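Visit to the Tidside Board Works

On Tuesday, February 23, 2021, members of the Rasano Surf Association visited the Tidside board works at the invitation of its production manager, Kerttu Toivonen. Attendance was limited to three groups.

The tour began in the shaping bays, where foam blanks are cut to outline and finished by hand. Ms. Toivonen explained that the Follomer, a longboard with a wide nose, remains the shop's main order, with 63 boards completed last season.

Members then saw the glassing room and the rack of fins kept for repair work. 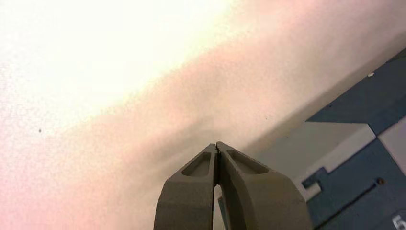

Questions followed on delivery times and on the price of the junior boards. The Association will place its order before June and thanks Ms. Toivonen and her staff for their time.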